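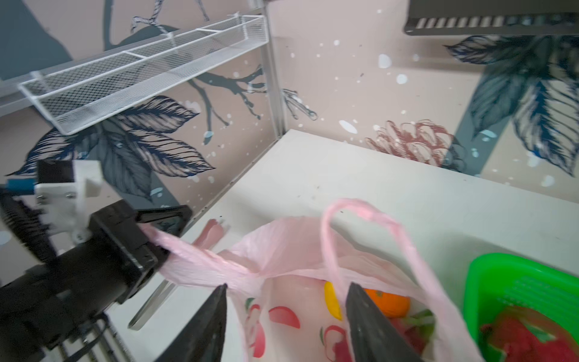

Mylene Bautista
Shift lead, order packing, Samonte (Lellinura branch)

Home Boards Shop Floor Members Search Log in

Arms at the packing table: what do your people do now?

Good evening to all. I read this board a long time but I write rarely, so please be patient with my English.

We are a fruit shop with home orders. In August we got a station from Ciker with two arms, for the small mixed orders. One gripper holds the handle of the bag and keeps it open, and the fruit comes from the basket beside it. Thin plastic bags, the pink ones with the apple-like fruit printed on them, because our customers like them and the owner does not want to change.

My question is not technical. There are 12 of us in packing. No person lost the job, and I want to say this first. But the work has become different and I am not sure how to organize it. Before, each packer took an order from start to end. She chose the fruit, looked at it, put it in the bag, tied the bag, wrote the name. Now one person stands near the station, fills the baskets, brings new bags and checks what is inside before it goes out. The others do the large orders by hand as before.

The packers who mind the station say they are more tired at the end, although they lift less. Also they feel it is not their order anymore. How do you divide this in your workplaces? Do you rotate? How long?

Thank you in advance,
Mylene

---

coldroom_pete
We rotate every 2 hours and I would not go longer. Watching is harder than doing. Your people are right about being tired, and I would believe them before I believed any report.

Also check who fills the baskets. At our place it was always the newest person, and after a month she had never packed a box herself. When the station was down she did not know how.

---

Tallyho88
I will be the unpopular one. Packing fruit into bags all day is bad for wrists and shoulders. I did it for years and I have the shoulder to show for it. If an arm can hold the bag open while I check the fruit, please give me the arm. "It is not my order anymore" is a nice feeling to have, but I would trade it for sleeping on my right side.

---

marrowfat
@Tallyho88 Fair, but you are comparing it with the worst version of the old job. Mylene describes a packer who chose the fruit. This is skill. You press the avocado a little, you smell the melon, you know which customer cooks tonight and which one waits until the weekend. If you take that out, what stays is carrying baskets to a machine.

And the next step is always the same. First no one is let go, then no one is replaced when they leave. I saw it at Wunden when I worked there. Nothing was announced. The schedule just got shorter.

---

Mylene Bautista
Thank you for the fast answers.

@coldroom_pete Two hours is a good idea. We do half a shift now and I think it is too much. About the new person, you have described exactly our situation and I am a little ashamed. I will change it.

@marrowfat I asked the owner this question directly. He said there is no plan to make the team smaller. I believe that he means it. I also know he cannot promise for next year.

The choosing of the fruit is what I think about most. The person fills the basket, so she still can choose. But she chooses for the basket and not for the customer, and I see that the attention is different. Dragon fruit is a good example. The green tips of the scales break if you push it between harder things, and an experienced packer always puts it where it is safe. For a station basket she does not decide where it lies in the bag.

---

quillon
What does the order sheet look like? We had the same complaint and the fix was boring. We print the customer name and the note ("soft bananas please") on a slip that goes in the basket with the fruit. The person filling it reads the slip. After that the feeling of "whose order is this" got better, at least on my shift. The night shift says it makes no difference, so take it as one opinion.

---

Tallyho88
@marrowfat I was also at a place where the schedule got shorter, and we had no machine at all. The shop was losing money. I do not say you are wrong about Wunden, only that an arm is easy to blame because you can see it.

@Mylene who is allowed to stop it? I mean any packer, or only you?

---

Mylene Bautista
At the moment only me and the other shift lead. The training from Ciker was for two persons.

---

coldroom_pete
Change that before anything else. Everyone who works within reach should know how to stop it and should not need permission. And please do not let the person who stopped it write a long explanation every time. We had a form. People quit stopping it.

---

marrowfat
Agree with Pete on every word, for once.

@Tallyho88 Okay, I accept some of that. My point is smaller than it sounded. Get it in writing how many hours packing has today, so there is something to compare later.

---

hanneke_v
Coming from the other side, I am the person who minds the station at a bakery supplier. What I disliked was that nobody asked me what it should pack. Management picked the products and some of them were hopeless. When they finally asked us, we made a list in one coffee break. Heavy and regular things to the station, soft and expensive things to us. Maybe ask your packers for such a list, Mylene. They know it already.

---

Mylene Bautista
I asked this morning before we opened. The list has 28 fruits, and 14 of them they want to keep by hand. There was a strong discussion about oranges. Half of the team says oranges are perfect for the station, the others say the weight of oranges is wrong on top of everything, and they will be on top if the basket is filled badly.

From next week we rotate every two hours, and all packers learn to stop the station. I have asked Ciker for a second training day and I wait for the answer. The slip from quillon we try also, first with the notes only.

I will write again when I know more. If somebody has a shop with thin bags and has moved to paper, please tell me how the packers found it. The owner asks me now about this too.

---

quillon
Paper here. The packers like it until it rains.

Contact Board rules Copyright Shop Floor boards Back to top
Last updated: August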